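Search this site
Enter keywords
Go

Shared Workrooms Deserve a Public Budget

The town of Sastow has 30 rooms that residents may book for classes, repairs and meetings. It pays for the upkeep of 2. The rest depend on hire fees, and the fees have risen each August for as long as our association has kept records.

We believe this policy is mistaken. A room that charges by the hour favors those who already have money and a fixed schedule. Evening students in the Grewal district booked 1194 hours last year – a figure the council itself has published – and many of them shared the cost out of their own wages.

The council replies that free rooms are treated carelessly. Our experience at Landum does not bear this out. Fees there were dropped for one season, and repair bills stayed level.

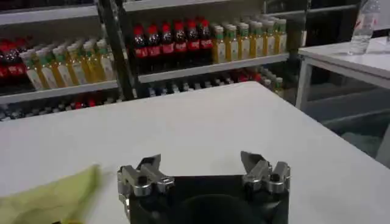
Geetha Kulkarni wrote to us that the fee matters less to her group than the booking rules, which require payment 33 days ahead and allow no refund. Her point is fair, and the council should change both together. A modest line in the general budget would cover the rooms, and a shorter notice period would cost the town very little.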